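Puder Low Cabinet, hinged door
Clistel Office Furniture, Flullville
Item 992 / storage / low cabinets

Light wood veneer, flat top, shelves inside for folders and the like. Goes next to desks. Sold singly or in pairs. In stock at the Flullville warehouse, call before you drive over.

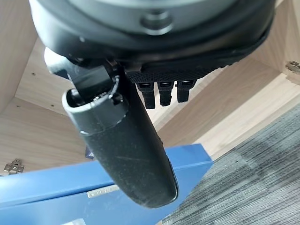
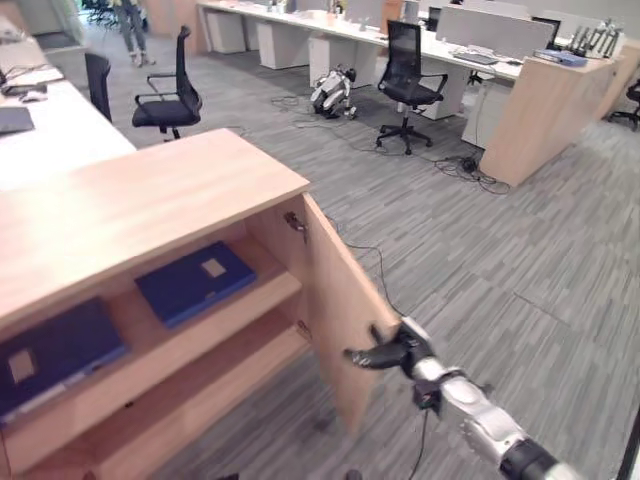
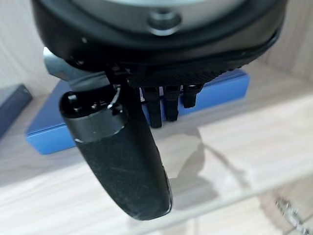 Page last changed: May 30, 2022 (JA)

What it is

Low storage cabinet for offices. One door, hinged on the side, opens all the way out. Two shelf levels inside. Top is flat and plain, fine for a printer, a plant, stacks of mail, whatever ends up there. Veneer on all the outside faces including the back, so you can stand it in the middle of a room and not only against a wall.

Most people buy it for folders. Standard document folders go in flat or upright. Lever arch files upright on the bottom level only, the top one is too low for them. Measure yours if they're the tall kind.

Finish

Light wood only for now. We get asked for white a lot, to match white desks. White is planned for July, no price yet, please don't email about the price. Veneer is a real wood surface so the grain differs from one cabinet to the next. If you order a pair and want them close in color, write "match" in the notes box and Anum will pick two from the same batch. Not a guarantee, she does her best.

Door and hinges

Metal hinges, adjustable with an ordinary cross-head screwdriver. Side screw moves the door left and right, back screw moves it in and out. Quarter turn at a time. Door comes fitted and set but it can shift in transport, specially if the cabinet was laid on its side in the van.

Right or left hand door: say which when ordering. Can't be swapped later, the holes are drilled on one side only.

Leave room for the door to swing. Chairs are the usual problem. If you have desks close by, put the cabinet down where you want it, open the door all the way and roll a chair past before you load the shelves.

Shelves

Middle shelf sits on pins and lifts out. Bottom is fixed. Load for the middle shelf is 16 kg, spread out evenly. Paper is heavier than you think, a full row of folders gets near that. Spare pins are in a small bag taped under the shelf. Dont throw the bag out with the wrapping.

On carpet

Stands fine on carpet tiles. On thick carpet use the leveling feet, turn from below with the cabinet empty. Feet are included but not fitted. Two people for tipping it back please.

Cleaning

Damp cloth, dry cloth after. No spray polish, it leaves rings on the top. Hot mugs leave rings too. Light marks can be taken out with the Marwat veneer kit (sold separatly, ask at the counter). Deep scratches no.

Price and delivery

98 each, door fitted. Local delivery in Flullville is free for 2 or more cabinets, one cabinet you pay the van. We carry to the room if there's an elevator. Stairs: ask first. We take the wrapping away if you unpack while we're there.

Outside Flullville goes by freight on a pallet. Check the corners before you sign. If a corner is dented write it on the slip, take a photo, send both to us the same day. Without a note on the slip we can't claim it.

Returns

Unused, in the wrapping, with the pin bag. Left or right ordered wrong counts as a normal return, you pay freight back. Damaged in transit is on us.

Goes with

Puder shelf, extra (same veneer, pins included)
Puder lock set, fits this door, needs drilling
Label holders, beige or clear, pack
Leveling feet, replacement

The lock set is not returnable once you've drilled. We can fit it before delivery, tick the box, adds a few days.

Orders and stock: Anum Bajwa
Everything about hinges, parts and damage: Jonatan Aasen

Have the item number ready when you call. It's on the sticker inside the cabinet, and on the invoice.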